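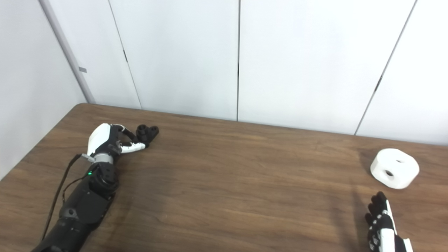
Call for Participants: Household Noise and Sleep Study

Posted in March by the Niazi Institute Study Office

The Niazi Institute is seeking adults living in Platley or Cekcombe to take part in a study of nighttime noise and sleep. The study is funded by the Ninetti Fund and will run for 21 nights.

Participants must be 29 or older, must have lived at their current address for at least 2 years, and must not work night shifts. Only one person per household may enroll.

Those selected will keep a short written sleep diary each morning and place a small sound meter in the bedroom. The meter records loudness only and does not store speech. Two visits to the Platley office are required, one before the first night and one after the last.

Participants who complete the study will receive $908. Partial payment is available to those who withdraw early.

To apply, request a form from the Study Office in Platley. Applications close at the end of April.

We use cookies to improve your visit. Accept | Manage settings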